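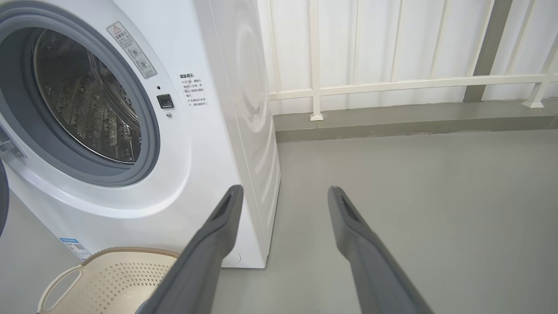 Stutonance wrist-camera view, front loader with the door open and the basket alongside.

Stutonance Laundry Kit

The Stutonance Laundry Kit is a two-finger gripper, wrist camera and task software for loading and unloading front-loading washing machines. It is sold by Griratum as an add-on for light robot arms and comes set up for home use, small laundries and research labs.

What the kit does
The arm finds the washer opening, reaches into the drum and moves clothes to or from a basket on the floor. A separate routine handles the door. The camera sits at the wrist, so the fingers stay in view for the whole job and the operator can check the approach from a laptop or tablet.

Fingers
The fingers are long and tapered, with a slot near each tip. They are made for towels, shirts and bedding - small socks are still the hardest load and may need a second pass. Replacement fingers are sold in pairs and fit with the tool supplied. Griratum suggests changing them after 1,000 loads.

Setup
Stand the basket next to the washer and run the teach routine once for each machine. It takes 10 minutes. Washers with a glass porthole need the extra door step in the menu, as reflections on curved glass can throw off the first distance reading. If the basket is moved, run the short check again before starting.
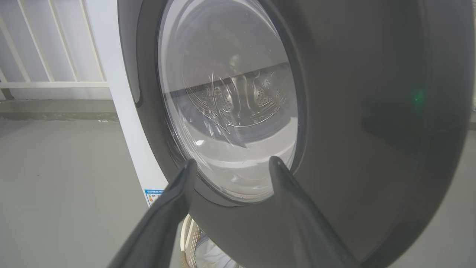
Alexiou writes that the door step was the part that took longest to get right. The first two tries stopped short of the rim, and the approach speed had to come down before it worked every time. Unloading gave no trouble after that, apart from a fitted sheet that wrapped itself around the other items. The same review asks for a longer cable.

A longer cable is now listed under accessories.

In the box
Gripper with one pair of fingers
Wrist camera and bracket
300 cm cable
Software license for one arm
Printed quick guide

Not included: robot arm, stand, basket.

Ordering
Part number 951. Orders placed through Inesora ship with the same warranty. The next software update is planned for July and is free to current owners.

Page updated Monday, April 6, 2020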